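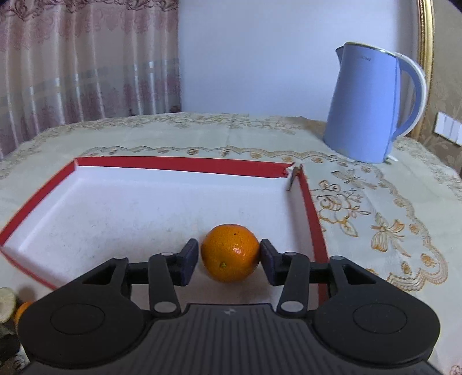
Should the rye starter be moved to the cold room between bakes?
Keep it at bench temperature for the length of the trial. Cold storage is permitted only after the final bake has been recorded.

Bakery Workshop Notebook, Clalta test kitchen
Entry for May, batch 10

Purpose: to compare the Lema whole rye flour with the Motari medium rye under the standard house formula. The previous batch used Lema only and is recorded on the preceding pages.

Starter was fed at 6 a.m. and again at noon. By late afternoon it had a domed top and a clean sour smell. The Motari portion was noticeably stiffer at the same hydration, and the mixer was stopped twice to scrape the bowl. Staff should not add water to correct this. The formula is fixed until both flours have been baked under the same conditions.

Dough was divided and rested for 60 minutes under a damp cloth. The Lema dough spread more on the board. Shaping was done with wet hands, no dusting flour. One Motari loaf tore along the seam and was set aside; it was baked with the others but will not be scored.

Bake: deck oven, steam for the first 10 minutes, vent opened after that. The left side of the deck continues to run hot. Loaves were turned once. This fault was reported to Clivomen in the last service request and no reply has been received.

Results so far. Crust color is darker on Lema. The crumb cannot be judged until the loaves have rested overnight, and the practice of cutting a warm loaf "to check" is to stop. The heaviest Motari loaf lost 342 g between scaling and cooling, which is more than expected, and the scale should be checked against the reference weight before the figure is used.

Outstanding:
Slice and score both sets tomorrow morning, same knife, same board.
Repeat the Motari dough with 2 feedings at the later times.
Label the tubs on the lid and the side. Lids were exchanged during washing and one starter had to be identified by smell.
Flour bin for Lema is low.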